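Konwood hand-held gripper kit – two-finger, self-build
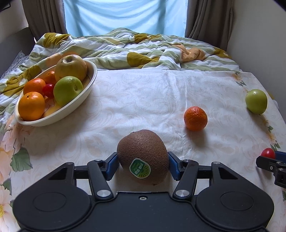
Photo: Konwood workshop / fruit set, kiwi

Two-finger gripper you hold and work yourself. Comes as a kit, goes together on a kitchen table or a workshop bench. Made for people building their own arm at home who want to try grips by hand first, before the arm is finished or even started.

Black body, black linkage arms, dark blue pads on the fingertips. The pads are the bit that matters. They sit either side of the thing and press, so odd shapes like a kiwi are fair game – lopsided ones included.

What's in the box
Body and two side housings
Linkage arms, left and right
Fingertips, 1 pair
Blue pads, 2 pairs (one spare)
Pins, pivots and screws in a bag, plus a few extra as they roll off tables
Hex key
Printed build sheet

Not in the box: camera, camera mount, threadlock. Sold seperately on the parts page.

Building it
One evening for most people. Lay the arms out first and check left from right, they look the same until they're on the wrong way round. Pins before pivots. Don't do the pivots up tight until both arms are on and moving freely. Then nip them up, open and close it 11 times, check again.

If one side closes ahead of the other, back both pivots off and start that step over. Don't file anything.

Pads push on dry. No glue. Wipe with a damp cloth if they get sticky, leave to dry, put back.

Trying it out
Start with fruit. Cheap, all different sizes, tells you straight away if you're squeezing too hard. Mandarins are easy. Kiwi is a good middle one, the skin is matt and the sticker gives you something to line up on. Cherry tomatoes last – small and shiny and they will shoot off across the room. Use a cloth underneath, stops things rolling and saves the table.

Using a pair
Lots of builders go for two, one each hand. The two are identical so parts swap over. Pair price is on the order form, pick "x2" at the top not twice in the basket or the discount dosen't come through.

Fitting to an arm
Adapter plate fits the Conunier bench arm and the older Hudico one. The newer Hudico needs the 4-hole plate, same price, say so when ordering. Any other arm, send us the hole spacing and we'll have a look.

Stock
Next batch December. 6 kits left from this one, 5 of them with the adapter plate. Krūmiņa stocks spare pads and pins if we're out.

Returns fine if the parts bag is unopened.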